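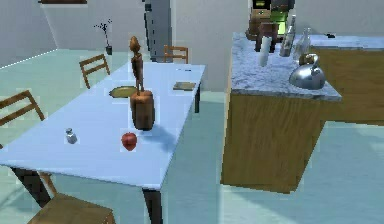

Wooden figure with an apple and a salt shaker.

1/ Finished series two of Surberg last night. A few notes, no spoilers past episode three.

2/ If you haven't seen it, it's the comedy about a village post office that has to share its building with a driving school. Hannelore Haslinger plays the postmistress. Series one had six episodes and this one has eight.

3/ The two extra episodes don't help much. Four and five cover the same argument over the car park and could have been one.
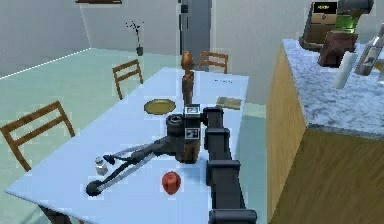
Over the dining table.

4/ Best thing in it is Teodora Kadrić as the new examiner. She gets maybe ten lines in her first episode and they all land. I'd watch a series with only her in it.

5/ Shanthi Mollah wrote episodes two, six and seven. You can tell. People talk over each other and it still makes sense.
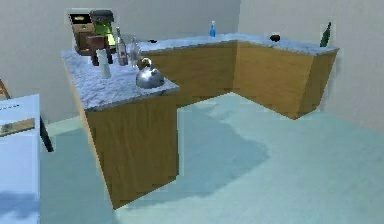 Kitchen corner with the marble worktop.

6/ Music is weaker this time. The accordion theme has gone and the new one sounds like a bank advert. I skip it.

7/ Someone asked about subtitles. Yes, all eight have them, but the dialect jokes are mostly lost. In episode one a whole exchange about the word for "kerb" comes out as "What?" "That." 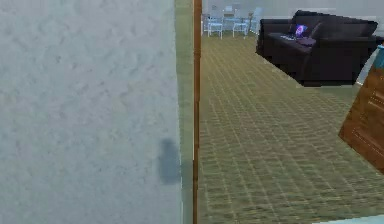

8/ Where it ends: the last episode runs long and leaves Haslinger's story open. A third series hasn't been announced as far as I know.

9/ I'd give it a seven. Series one was an eight. Start with that one if you're new, the second won't make much sense otherwise.

10/ Next up for me is Poltimitz, which starts in November. Ursina Oberholzer is in it and I know nothing else about it.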